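Section 6: Setting Up the Himska Kitchen Scale

6.1 Before you start

The box says "ready in seconds." Allow longer. The scale needs a level surface, fresh batteries and one calibration run, and the quick card skips the last of these.

Note: The batteries in the box are there so the scale lights up in the store. Use new ones if you want readings you can trust.

6.2 Placing the scale

1. Pick a hard, flat counter. Tile is fine if all four feet sit on the same tile.
2. Press each corner of the platform in turn. If it rocks, move it. Folded paper under a foot will hold for a day and then drift.
3. Keep it away from the stove and any fan. Moving air can shift a light reading.

Caution: Do not weigh on cloth, carpet or a padded mat. The feet sink and the number you get means very little, whatever the display says.

6.3 Calibrating

1. Turn the scale on with nothing on the platform and wait for the zero to stop blinking.
2. Hold UNIT until CAL appears.
3. Set the 600 gram weight in the center and take your hand away.
4. Wait for PASS. If you see FAIL, start over from step 1.

PASS only tells you the scale agrees with the weight you gave it. If the weight is chipped or greasy, the scale will agree with that too. Wipe it first. 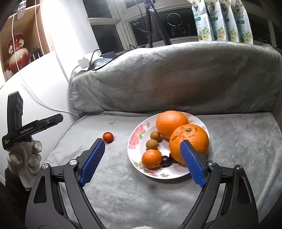 6.4 Weighing with a dish

The TARE button subtracts whatever is on the platform. Sales copy makes this sound clever, but it is plain subtraction and it has limits.

1. Put the empty dish on the platform.
2. Press TARE once and wait for zero.
3. Add the food and read the number.

Note: The dish still counts toward the maximum load. A heavy dinner plate uses up part of it before any food goes on.

If you weigh fruit for a recipe, decide whether the recipe means peeled or whole. Many don't say. One of our testers, Signe Hafstein, weighed the same orange both ways: 454 grams of batter survived one version and turned to soup with the other.

6.5 The "freshness" setting

Some units show a small leaf icon. It starts a timer and does nothing else. It can't tell a ripe tomato from an old one — your nose is the better tool. To turn it off, hold TARE and UNIT together until the leaf goes out.

6.6 If the reading wanders

1. Check the feet for crumbs.
2. Change the batteries, even if the battery icon looks full. We have seen it look full on cells that were nearly dead.
3. Calibrate again.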